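Remote demonstration station, pre-session inspection
Site: Lisgate, bay 2
Task: bottles from floor to lined waste bin
Date: Wed 21 October

1. Emergency stop, operator side. Pass.
2. Emergency stop, robot side. Pass. Button stiff, usable.
3. Hand controller dead-man switch. Pass — arm holds position on release.
4. Gripper fingers secure, full opening reached. Pass.
5. Grip force limit set to 11 N. Pass.
6. Control delay. Measured 62 ms, limit 80. Pass.
7. Bin upright, bag over rim. Pass.
8. Bottles within reach of arm. Pass. 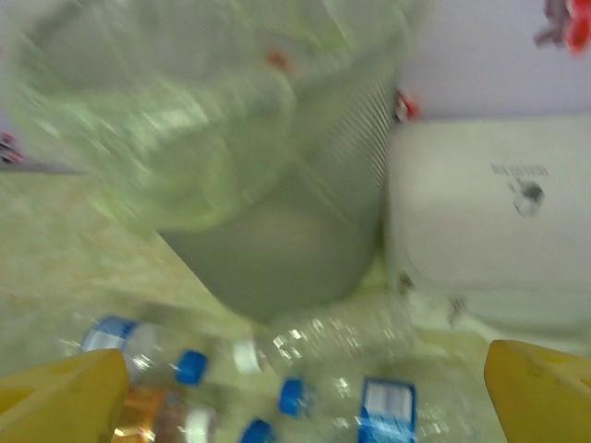 Orkmont asked whether item 6 could be repeated halfway through, as the delay had crept up during the July sessions and the operator had started to overshoot when letting go of a bottle. Agreed. Repeat after demonstration 9 and enter both readings.

9. Floor marking for operator exclusion zone. Fail. Tape lifting at the door corner. Replace before arm power is enabled.
10. Recording starts and stops from the pedal. Pass.

Item 9 open.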